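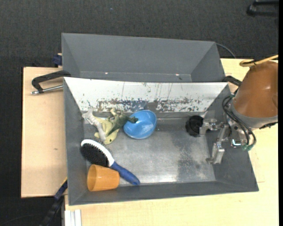 Doseck 2 and the Long Support Window

Doseck, the operating system that Narkuletti ships on its low-cost phones, reached version 2 in December. The release moves every supported handset to a new system image layout, replaces the old update client and drops the separate builds that were made for each carrier. Elaheh Jalali has led the platform team since before the first public version. She spoke about what changed, what was left out and which phones will get it.

Doseck 1 kept the system, the vendor drivers and the carrier settings in a single image. A change to any of them meant a full rebuild and a full round of testing. At the end of its life the team was maintaining 161 separate builds for 17 handset models.

"Most of those differed in a boot logo, an access point list and a default ringtone," Jalali says. "We were running the whole test suite on a ringtone."

In version 2 the image is split. The system partition is the same on all phones with the same chipset. Drivers are in a second partition, and carrier settings are in a small signed package that is read at first boot and again when the SIM is changed. The package can set network parameters, the emergency number list and the default search page. It can't install applications.

That last restriction took most of a year to agree on. Some carriers had been placing their own apps in the system image, where the user could not remove them. Those apps are now offered during setup and installed as normal user apps.

"They can be deleted, and they count against user storage, so people see what they cost," she says. "Two carriers asked for an exception. We looked at it and the answer was no."

The update client was written from scratch. It was led by Ashraf Lamrani, who joined the team from Nelell, where he worked on firmware for set-top boxes. The old client downloaded a complete image and rebooted into a recovery mode to install it. The new one downloads only the changed blocks and writes them to an inactive partition while the phone is in use. If the new system fails to start, the bootloader returns to the previous one.

"The size depends on how old your build is," Lamrani says. "From one monthly release to the next, the usual download is 44 MB. If you skipped half a year it is a lot more, and at some point it is cheaper to send the whole image. The client works that out before it starts."

The cost is storage. Keeping two copies of the system takes space that phones at this price don't have much of. On the smallest models the second copy is kept compressed, and the fallback is slower to start. Lamrani describes this as acceptable. - "It is slow once, on a day when something already went wrong."

The first attempt at moving old phones over did not go well. The partition table has to be rewritten in place, and a preview build stopped partway on handsets with a particular flash controller. The affected phones could be restored only with a cable. The final version writes a log of each step to a reserved area and can pick up where it stopped after a power loss. It also refuses to begin with the battery below half.

Applications are mostly unaffected. Programs built for Doseck 1 run without changes unless they write outside their own directory, which the new version blocks. The Samarakoon toolkit, used for nearly all third-party apps on the platform, has been updated to give a readable error in that case. Developers still on the older toolkit will see a generic permission failure.

Multi-user support was planned and then removed. Jalali says the lock screen and account switching were finished, but notification handling was not. With two accounts active, messages for one user could be previewed under the other.

"I would not ship that with a warning on it," she says. "It goes in when it is fixed. I'm not giving a version number."

The support period has been extended as well. Handsets that shipped with Doseck 1 will get security patches for two more years, and new models will get them for five. The limit in both cases is the chipset vendor's driver support - the team can patch the kernel itself, but not the modem firmware.

The update is being offered in stages, beginning with the newest handsets. Owners can request it early from the settings menu, under System and then Updates. Phones that are still on the original 1.0 release need to install the last version 1 patch first.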